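Dried-up markers get a second chance at Vallside

I've thrown out more dead markers than I'd care to admit, so I was pretty chuffed to hear the Vallside library has started taking them. There's a tub by the returns desk now, and anything with a cap on it can go in – whiteboard pens, highlighters, the fat ones the kids leave under the couch.

Nuanchan Sukprasert runs the drive with the Galbraith art room, and she tells me 1678 pens have come in already. The goal is 3000 by the end of April. I dropped mine off on my way to the shops and got roped into helping with the sorting, which I enjoyed far more than I expected!

You scribble each pen on a sheet of white paper. If it still writes, it goes back to a classroom. If it doesn't, it gets boxed up for recycling. My neighbour Ivana Maldonado brought in 54 from her kitchen drawer alone, and three of those were her favourite colour, so she took them home again.

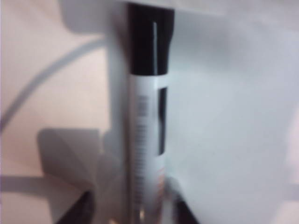 A black-capped marker and a sheet of white paper.

Please leave the caps on when you drop yours off. The tub is out whenever the library's open, and Nuanchan would love a few more hands for the sorting.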